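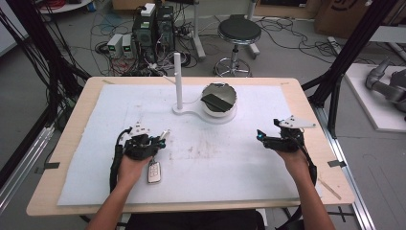 The stand and bowl on the board, with a folded green cloth or sponge in the bowl and a car key fob in hand.

Call for participants: where do the keys go?

Stastix is looking for adults living in or near Travside to take part in the Morais study, a small paid project on how people put down, hang up and find the everyday things they carry in and out of the house. Keys are the main interest. We are also looking at cloths, gloves, sunglasses, loose coins and the other bits that end up in the same bowl.

You don't need any experience. You don't need to be tidy either, and we would like to hear from a few people who lose their keys often.

What the session involves

Each participant comes in for one session of two hours at our rooms in the Talar building. You will work at a table covered with a sheet of white foam board. On it we set out a white stand on a flat base, with an upright pole on one side and a round bowl on the other. The pole has a thin arm near the top.

The session has three parts.

In the first part we give you a set of small items and ask you to put them away on the stand, in whatever way makes sense to you. There is no right way to do it. Some people in our April pilot used only the bowl, and one person wouldn't use it at all and lined everything up along the base. You will be asked to do this several times with different items, and the stand will be turned or moved between rounds.

In the second part we ask you to get particular things back out. The bowl will have other items in it by then. A key fob under a folded cloth is a typical case.

In the third part you sit down with a staff member and talk about your own front door. Where do you drop things when you come in? Who else uses the same spot? What did you have before, and why did you stop using it? Please bring one photo of the place where your keys normally live. A phone photo is fine, and please don't clean up first.

There are two breaks. Tea, coffee and water are provided. There is a kettle and a microwave if you want to bring lunch.

Who can take part

You need to be 18 or over, and you need to be able to sit or stand at a table for up to half an hour at a time. We have chairs at different heights and the rooms are on the ground floor. If you use a wheelchair or a walking frame, tell us when you apply and we will book the larger room.

We particularly want to hear from:

People who share a home with three or more others
People who carry more than one set of keys for work
Left-handed people
Anyone with stiffness, pain or reduced grip in one or both hands
People who have recently moved from a house to a flat

You don't have to fit any of these to apply.

We can't take people who work in homewares design or retail, or who live with someone who does. If you came to the pilot in April you are not eligible for this round, but we are happy to keep your details for later work.

We have 13 places.

Payment

Participants are paid $100 for the session, by bank transfer within five working days. If you need to stop early for any reason you will still be paid in full. Parking behind the building is free for visitors and you will be sent a bay number with your booking. We don't cover taxi fares, but the bus stop is across the road from the main entrance.

What we record

Sessions are recorded on video from above the table and from the side. The recording covers your hands, your forearms and the items on the board. Your voice is recorded in the third part only. If your face appears by accident we blur it before anyone outside the project team sees the footage.

Your name is kept apart from your recordings. You can ask us to delete your session at any point up to the end of the study and you don't have to say why. The full information sheet and consent form will be emailed to you when you book, and paper copies are kept at the front desk.

We supply everything that is handled in the first two parts. Your own keys stay in your bag or pocket unless you would like to show them to us in the interview, in which case we may ask to photograph them beside a ruler, with any labels or numbers turned over.

A few practical notes

Wear sleeves that can be pushed up to the elbow. Please take off rings and loose bracelets if they come off easily. The foam board is taped to the table, so mind the tape with long sleeves. Marks and scuffs on the board are normal and we won't mind if you add to them.

Reading glasses should be worn if you would wear them at home for this sort of thing.

Children can't be in the room during a session. A second adult can come with you and wait in the front room, where there is a couch and wireless internet. Interpreters are welcome, and we can arrange one if we have notice.

How to apply

Send an email to Joaquim Godinho, participant coordinator, through the contact form on the Stastix website, with "Morais study" in the subject line. Include:

Your first name and a phone number
Your suburb
How many people live in your home
Which hand you write with
Any access needs
The times of day that suit you - morning, early afternoon or evening

It also helps to have a few lines on where you keep your keys now. Keep it short. The form stops at 1000 characters.

Applications close on 30 May 2019. We read them as they come in and will ring people to offer a time, so places may fill before then. If you haven't heard from us within two weeks of the closing date, the places have gone to other people. We will hold your details for one further round unless you ask us not to.

If you have booked and can't make it, please let Joaquim know by the afternoon before so the time can be offered to someone on the reserve list. You can change your booking once without reapplying.

Questions about payment, parking or access can go through the same form. Please don't drop in without a booking - the front desk is shared with the other tenants at Talar and they won't have your details.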